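Notebook, shared bench — February, started 7:40 am

Viorica Voicu left a sticky note on my monitor asking for "a straight answer on chores" before the Nistor people visit. She means the Watinari list: towels, dishwasher, sweeping under the lathe, sorting the hardware bins, sewing a button back on a work shirt. Five jobs. Can a machine do any of them without one of us standing next to it?

My straight answer is still no, and I'd like to write down why while I'm annoyed enough to be clear about it.

Went through the Jineven log last night. 1,733 attempts on the towel task, and the summary page gives one success figure for the whole pile. It doesn't separate the runs where the towel was already laid flat for it. Laying the towel flat is the chore. Once it's flat my nephew can fold it, and he's four. Asked Sultley for the split by starting condition, no reply yet.

Bins: same complaint. Works with the bins where the bins were when it was taught. Shift the rack and it reaches for where the M5s used to live. We shift the rack all the time.
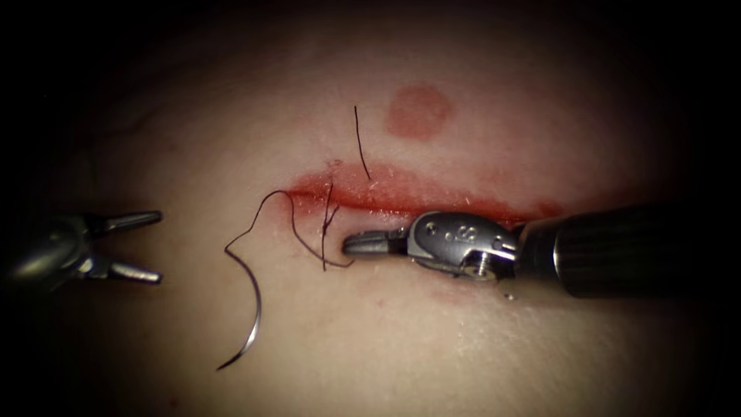
The button is the item everyone here wants to cross off first, and I keep hearing the same argument for it: surgical arms sew, so a shirt should be easy. I don't buy it. A surgeon's setup gets a very generous deal. Bright light on one patch, dark everywhere else, a needle with its thread joined on at the end, and jaws made for driving that needle and not much else. Even so, look at the thread. It has gone across the cut, and the rest of it lies in a wavy loop with the needle resting on the surface, and both sets of jaws still have to deal with that. Slack thread goes where it likes. I lose track of it on a shirt cuff with two hands and good glasses. And a picture of arms at work says nothing about who is deciding the moves. If there's a person at the controls, then it's a very nice pair of tongs and I'd file it under tools.

Told Viorica this over coffee. She said I'd have said the same about the dishwasher ten years ago. Possibly. I'd also point out that somebody still loads ours, and it's usually me.

What I would accept for the button:
— shirt handed over crumpled, from the hook
— ordinary thread, cut from the spool
— 12 shirts in a row, no one touching anything
— I pull on the button afterward, hard

Sweeping gets half a mark. The floor unit in bay 202 does the open floor fine and then parks itself against the chip tray. Swarf under the lathe is exactly where it was. Swept it by hand before lunch.

To do: chase Sultley again. Find a shirt I don't care about. Ask Viorica whether Nistor want the list as it stands or a version with the dishwasher taken off, as I won't sign the second one.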